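Briteven Runs Out of Patience With Its Old Computers

The town of Briteven would like its residents to stop leaving computers on the curb. It has said so on the website, in the water bill, and on a sign at the transfer station that was itself left on the curb for most of July.

Starting Friday, households can bring old desktops, monitors and printers to the former Laitinen furniture store on Mill Street, where the town will take them at no charge. Last year's drive was supposed to handle 500 items. It took in 1,456, including a bread machine whose owner argued that it had a timer and was therefore electronic.

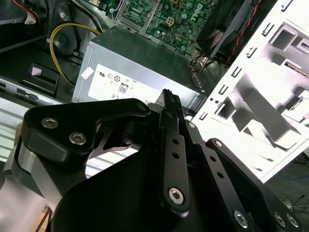
The work goes to Skulteck, a recycling firm from the next county that beat out its rival Zulen by promising to answer the phone. Under the contract, machines that can be repaired will be offered to the school district, which has asked politely for nothing older than its students. The rest will be sorted for metal and plastic.

Residents are reminded to erase their files first. The town's printed guide to doing this runs to two pages and recommends, as a last resort, asking a grandchild. Keyboards should be shaken out over the owner's own trash can before arrival.

Tube televisions will cost $100 apiece to drop off, up from last year's fee of nothing. The town says this reflects the price of getting rid of them. Several residents said at the last public meeting that it reflects something else, and were thanked for their comments.

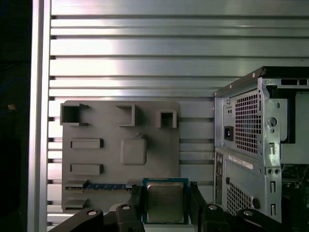 Parking is behind the building, except for the spaces marked for Laitinen customers, which remain reserved even though the store closed two winters ago. The town says it is looking into the signs.

Drop-off hours are 9 a.m. to 3 p.m., or until the floor is full. Microwaves are not accepted. Bread machines will be considered case by case.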